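Bennani Tea Room - Questions Our Guests Ask

We receive many of the same questions by phone and by mail, so I have put the answers on one page. Please read it before you write to us. If your question is not in it, we are glad to answer.

Do I need to book a table?

For one to five persons, no. For a bigger group please write to us two days before. The room has 14 seats, and on market days they are all taken by eleven in the morning.

What kind of milk tea do you serve?

Our house tea is a strong black tea, boiled together with the milk and not only mixed at the end. We cook it for a long time on a small flame, so the color becomes tan and the taste is a little like caramel. You can order it without sugar, but please say it when you order, as the sugar goes in the pot early. Ceramic cups are used for everything we serve in the room. For taking away we have paper ones, or you can bring your own.

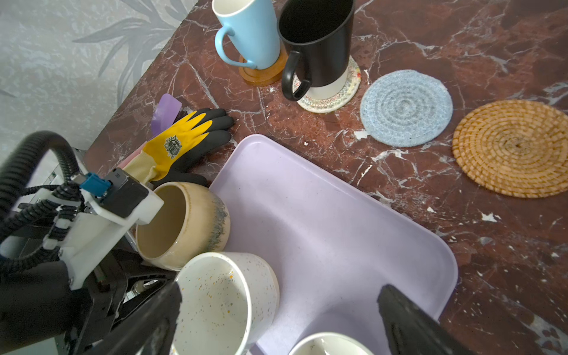
Can I buy the tea for home?

Yes. We sell the house blend in bags of 200 grams. The importer is Clondex, and they bring it to us each month. In May there is usually a gap of one or two weeks before the new harvest arrives, so it is wise to buy in April.

How do I make it at home?

Put one part water and one part whole milk in a pot, with two full teaspoons of leaves for each person. Heat it slowly until it rises, take it away from the fire, and let it rise again. Do this three times. Then pour it through a strainer into a mug you have warmed before.

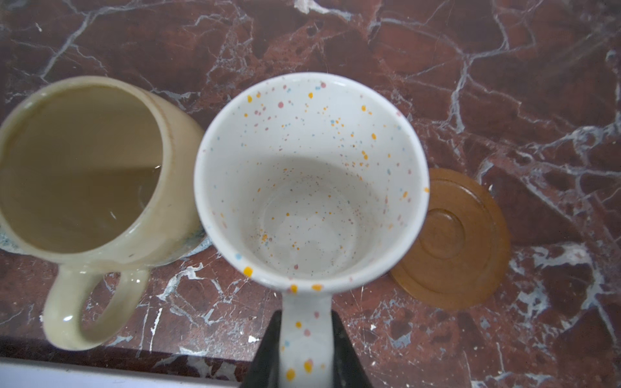

If a skin forms on the top, you have waited too long, but it is not spoiled. Stir it and drink. Some guests like to add cardamom or a small piece of ginger - both should go in with the water, before the milk.

Is there milk from plants?

We have oat milk from Brundar. Soy milk we stopped, it was breaking in the hot tea.

Where are you?

183 Sikness Road, on the side of the pharmacy. The bus stops in front. Parking is difficult before noon.

Contact: use the form or call during opening hours | © Bennani Tea Room | Back to top

Comments (3)

teapot_lou: Tried the three times method and mine boiled over on the second. Use a bigger pot than you think!

Marsh44: Do you post the 200 gram bags? I moved away and miss it very much.

Bennani Tea Room: Yes, we do. Please write through the form with your address and we will tell you the cost.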